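Progress note to Mumero – October – home tidying strand
From: Eyerusalem Zeleke, field lead, Ejigu

Short one this time, most of it is about the fault. Figures at the bottom are provisional until Grollport have re-run the checks.

**Where we are**

Bedroom tasks started on plan. We had 60 sessions booked for the period and 40 are in and usable. The rest are either affected by the gripper fault below or were not recorded at all while we were stopped. Kitchen tasks not started. I had hoped to tell you otherwise.

The people side is fine. Same two operators throughout, both now quick with the hand-held grippers, and the household has been patient with us.

**What went wrong**

The fault is in the closing width signal. Operator squeezes, fingers close, the log says they have closed – but every so often the logged width sticks at the last value for a moment and then jumps. In the hand it feels completely normal. So no one noticed for several sessions, and we only caught it when Flulley (the playback software) showed an arm letting go of a packet that the operator was still holding in the recording.

First thought was the software. Lost a day and a half to that. Grollport then ran the same files through their own reader and got the same jumps, so the bad values are in the raw log.

We went back to the bedroom and repeated the simple moves – open, close, hold, release – over the bed, slowly, with both grippers. 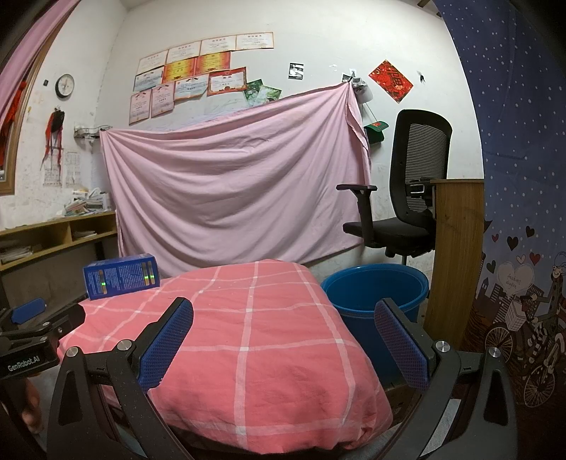 One gripper gave clean logs every time. The other stuck on 4 of its closes, always near the fully closed end, never when open. We swapped the cables over and the fault stayed with the gripper and did not follow the cable. Swapped the operators too, same result. That points to the sensor at the joint or its connector, and Grollport agree. They have the unit now.

Also worth writing down: the unit had been dropped in an earlier session. It was picked up, looked fine, carried on. Not reported becuase there was nowhere on the sheet to report it. There is now a line for it.

**The safety part**

Nobody was hurt and nothing was broken, I want that clear. But there was one near miss in our own workshop and you should have it from me.

When we replayed one of the affected files on the bench arm, the width jumped from open to shut in a single step. The arm did what the file told it. An operator had a hand near the fingers, setting an object back upright, and the fingers snapped closed just short of it. He hit the stop. He should not have been reaching in during playback, and I should not have let us get into the habit of it.

Changes made the same afternoon:

- no hands inside the taped area while the arm is powered, playback or not
- stop button held by a second person, not left on the bench
- closing speed capped for any file that hasn't been checked
- Flulley now refuses a file if the width jumps by more than the limit between two readings

The last one is a stopgap. The limit was set by eye and it will throw out some good files aswell. Grollport are working on a proper one.

**What it means for the bedroom work**

Cloth is hit worst. Folding and smoothing a blanket needs the fingers nearly shut for long stretches, exactly where the sensor sticks. Putting rubbish in a bin is less affected, the release is wide open and that part of the log looks sound. I would still rather redo those than argue over them file by file.
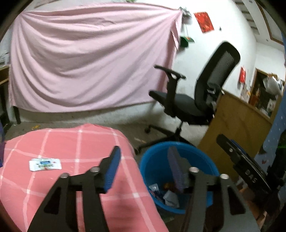

Can the affected sessions be repaired instead of recorded again?

Some can. Where the sticking is short, the finger positions can be worked out from the video and the log corrected by hand. It is slow – 90 minutes for the first file we tried – and it only works when both pads stay in view. For the cloth tasks they often don't, so those will be recorded again from scratch.

**Next**

1. Replacement unit from Grollport. Promised, no delivery date yet.
2. Open-close-hold check at the start and end of every session, log looked at before anyone leaves the house.
3. Redo cloth sessions first, then rubbish.
4. Kitchen tasks move back. New start depends on item 1.

**What we need from you**

Agreement to shift the kitchen milestone into the next period. No extra money for the re-recording, we can cover it out of the travel line. If you would accept a spare gripper as an allowable cost that would help a lot, we've been running with no spare and this is what it got us.

Incident form for the near miss is attached seperately. Ring me if anything in it is unclear, mornings are best.

E.Z.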